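4.3 Recording a handover by remote control

Do 4.1 and 4.2 first. Both leader handles on the charger shelf, both follower arms homed, nothing loose on the tabletop.

1. Power the followers, then the leaders. Wait for green on the elbow joints.
2. Open Bravbridge, pick "two-arm handover", name the session.
3. Hold the leader handles in the same pose as the followers before you press Link. Big mismatch = arms jump.
4. Press Record. Pick up the part with one arm, bring it to the middle.
5. Bring the other gripper in slow. Close it on the part, THEN open the first one. Both sets of pads on the part for a moment.
6. Move apart, place, press Stop.

CAUTION – hands out of the walled area while linked. Foot pedal cuts the link, not the power. 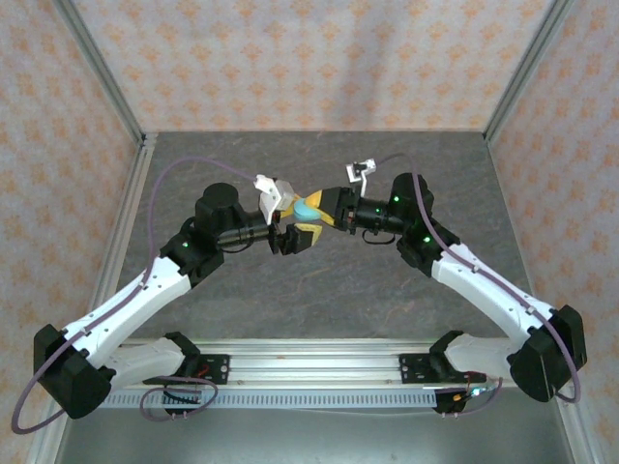 Tomomi Kobori wrote back on the draft that step 5 is too quick for new people: she'd have them hold still with both grippers closed and count to two before letting go, otherwise the policy learns to drop things. Fine, do that for your first 14 takes.

Note: small rounded parts roll in the fingers. Grip near the middle and don't squeeze harder to fix it, redo the take.

Note: cables. Check teh loops behind each arm before every session. If one goes tight when you reach across, stop and re-route.

7. Review the take at half speed. Delete fumbles, keep slow ones.
8. Repeat with the part started in a new spot. Around 2000 frames per take is normal, much longer means you're hesitating.

Upload: see 4.4.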